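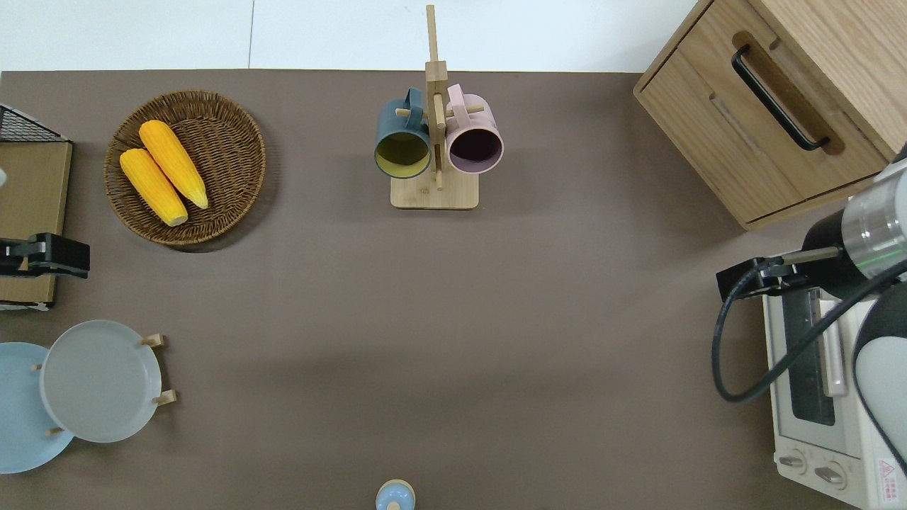
4. Observing Sites and Sky Brightness Records

Anyone who has tried to follow a faint variable star from a small observatory will know how much depends on the sky behind it, and we were lucky to have two very different skies to work with. The Hovel station sits on open farmland, well away from any large town, and it has long been a pleasure to observe from. Ollberg is closer to city lights, but it is easy to reach after work, and that matters a great deal when a program runs through the winter. Both stations recorded the brightness of the sky straight overhead with the same model of light meter, which we compared side by side in April before the main run began.

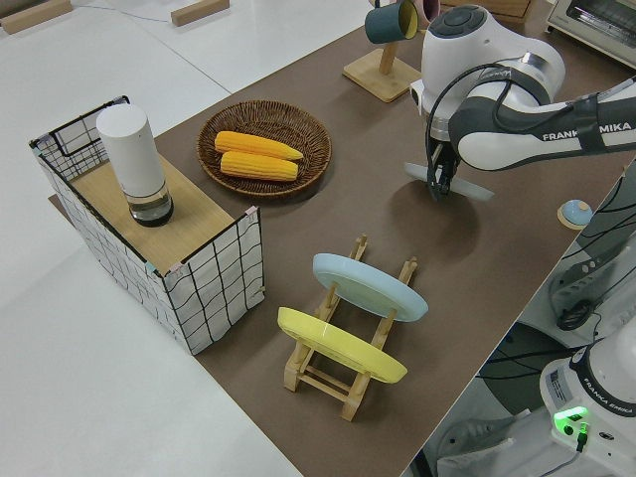 Figure 2. Storage basket with a light wooden board across its top; to its right, a round woven basket tray.

We kept readings from 87 nights at Hovel and 94 at Ollberg. The larger number at Ollberg may surprise readers who know the region, where the evenings are often hazy, but thin haze did not by itself rule a night out. We asked only that the comparison stars stay steady for the length of a visit, and on many hazy nights they did so quite happily. Moonlight was a harder matter. We first tried to correct for it with a simple curve based on the height and phase of the Moon

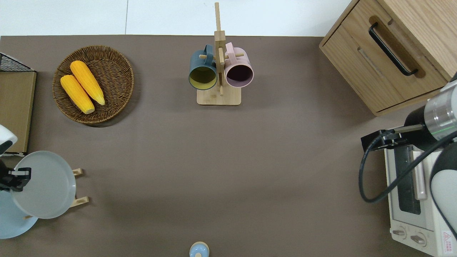

and, though the curve did well enough when the Moon was low, it left a clear slope in the readings near full phase. In the end we set those hours aside for the trend and kept them for the star measurements alone, where a bright background adds noise but does little other harm. Gaps of up to 24 hours between visits were filled in by a straight line – anything longer was left open.
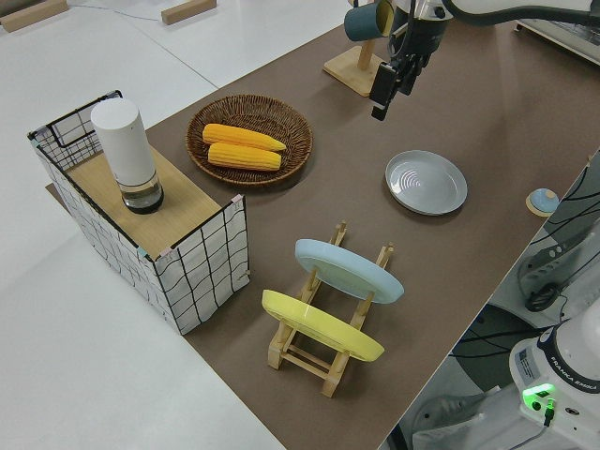
4.1 Reduction with the Lemieux Pipeline

All of the star images were reduced with Lemieux, the package we wrote for the earlier Kotbridge survey and have been patching, with some affection, ever since. It subtracts the dark frames, divides by a twilight flat, and measures each star through a fixed circular aperture. The flats from Ollberg needed extra care, as stray light from the road brightened one corner of the chip, and we rebuilt them using only exposures taken well before the street lamps came on.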